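Notes from the Praketora plant open day, Tollham

I went to Tollham in April because Praketora was hiring drafting trainees and promised that anyone who showed up could meet the people doing the work. The work turned out to be pump housings. I have now seen more pump housings than I had planned to see in my life.

Beril Akbulut from the tooling office led our group. She has hired 42 people over the years and says she can spot who lied about reading drawings by the time they reach for the calipers. Several of us put our hands in our pockets.

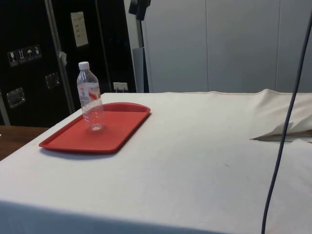
After the safety talk we got the line tour, which was loud, and then the Baken press, which was louder. Kyrylo Hladun runs it. He told us it stamps 1,575 parts a shift when it's in a good mood. I asked how often that was and he went to check a gauge.

The hiring talk started at 2 in the canteen. Trainees spend two months in inspection before anyone lets them near the design software. Pay was described as "competitive," and the slide moved on quickly. Evening classes at the Erdem college are covered if you pass, and come out of your check if you don't.

I filled out the form anyway. It asked for my degree, my shoe size and whether I minded noise. I left the last one until I got home and my ears stopped ringing.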